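FOR IMMEDIATE RELEASE
3 May 2023

Divenbridge Student Robotics Club Enters Fovholm Home Tasks Contest With Cabinet Project

ELLSTEAD – The Divenbridge Student Robotics Club will compete in the two-arm division of the Fovholm Home Tasks Contest this October. The club's entry, called Husar, is a student project to teach a two-armed robot to open a cabinet door, put small objects on a shelf, take them out again and close the door.

Students began the project last fall as an evening activity. It became a for-credit course in January, and first-year students now work next to seniors on the same team. The course is open to all majors, and members this semester come from mechanical engineering, computer science, education and nursing.

Most of the work so far has been recording. A student holds a gripper in each hand and does the task the way the robot will be asked to do it, using only the fingers of the grippers. Cubes printed with square black-and-white markers are mounted on top of the grippers. The software uses the markers to work out where each gripper is and which way it is turned. Those movements, together with the video, make up one recording.
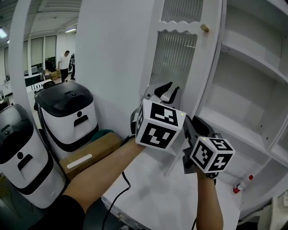
Two hand-held grippers with marker cubes, in front of the practice cabinet.

As of the end of April, the team had made 2,119 recordings. Of those, 309 were set aside after review. The most common problem was a marker cube turned too far from the camera. Others were dropped for a late start, a missed knob or an arm blocking the view of the door. The remaining 1,810 will be used for training. The team plans to pass 2,000 usable recordings before the contest entry is locked.

"We thought the shelf would be the hard part," said the student lead for the project. "The door has taken most of our time. The knob is small, and if you come at it from the wrong side you end up pushing the door when you want to pull it. A person fixes that without thinking. In a recording you have to do it right, and you have to do it a lot of different ways."

The students rotate through three jobs in a session. One student handles the grippers, one watches the incoming video and calls out when a marker is lost, and one keeps the log. They switch jobs every 20 minutes. Early in the year the same few people did all the gripper work, and the recordings looked too much alike. The log now lists who made each recording so the team can keep the mix even.

Left-handed students have been asked to record more often this spring. The contest rules let a team use either arm for the door, and the club wants the robot to be able to do both.

The practice cabinet is white, with a glass door on one side and open shelves beside it. The door glass is ribbed, which gave the vision group some trouble. Light passing through the ridges changes with the angle of the camera, and the first version of the door detector lost track of the edge when the door was halfway open. The group rewrote that part of the software over spring break and retested it with the overhead lights at different settings.

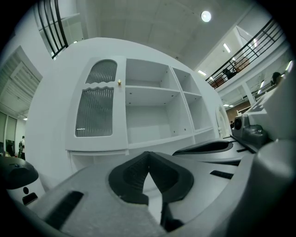 The cabinet as seen from a gripper camera, with the upper-floor walkway behind it.

Sessions take place in an open area of the building, where people pass through during the day. The team decided early on to keep recording there. Contest rounds are run in front of an audience, and the students wanted video with people moving in the background. Visitors are welcome to watch from the walkway and are asked not to step between the grippers and the cabinet while a recording is being made.

The project runs on a small budget. The club received $800 from the Divenbridge student activities fund, which paid for printed parts, finger pads, cables and replacement marker cubes. The marker cubes wear out faster than expected. Corners get scuffed when the grippers are set down, and a scuffed marker can be misread. Students now set the grippers in padded trays between recordings.

The faculty adviser for the course said the slow pace of the work has been useful. "Students come in wanting to see the robot move on the first day," the adviser said. "What they get is a semester of careful, repeated work, and by March they are arguing with each other about what counts as a good recording. I would like to see that argument in every lab course we teach."

Grades in the course are based on the project log, a written report and one short talk. The number of recordings a student makes is not part of the grade.

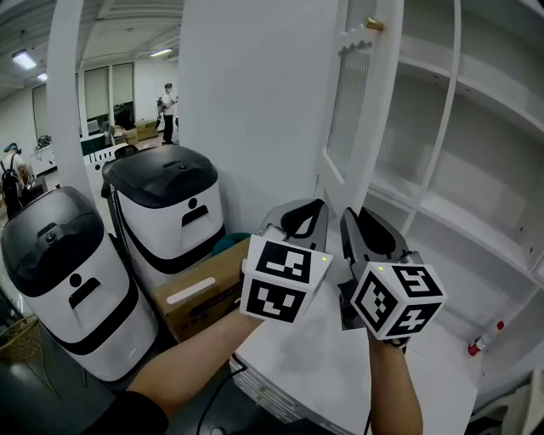

Contest rules call for three rounds. In the first, the cabinet stands in a known position and the team is told which objects will be used. In the second, the cabinet is moved and turned before the robot starts. In the third, judges choose objects the team has not seen. Teams score points for opening the door, for each object placed and for closing the door. A dropped object costs points, and a damaged door ends the round.

The club entered the contest once before, in the one-arm division, and did not get past the second round. The robot opened the door without trouble but could not find the shelf after the cabinet was turned. Much of this spring's recording plan comes from that result. Students now move the cabinet or their own starting position after every 10 recordings and write the change in the log.

Training on the full set of recordings will start once final exams are over. A smaller group will stay through the summer to run tests on the robot itself, beginning with the door alone and adding objects later. The team will make further recordings if the tests show gaps. Two areas already on the list are the upper shelves, where the grippers have to reach high, and objects lying on their sides.

The club also plans to share its log template and session checklist with the Ellstead high school robotics teams, several of which have asked for help setting up recording projects of their own. A half-day workshop for those teams will be held at Divenbridge in the summer. There is no fee, and no programming experience is needed. Students will be able to try the grippers on the practice cabinet and review their own recordings.

The Fovholm Home Tasks Contest takes place in October. The club will hold an open practice for students, families and the public before the team leaves. The date will be posted on the club's page and on the notice board outside the lab.

About the Divenbridge Student Robotics Club
The club is open to all enrolled students at Divenbridge. It meets weekly during the school year and supports course projects, contest teams and school visits in the Ellstead area. New members can join at any time by coming to a meeting.

Media contact
Divenbridge Student Robotics Club, Ellstead
Requests for interviews or visits to a recording session should be sent through the contact form on the club's page. Please allow two working days for a reply.

###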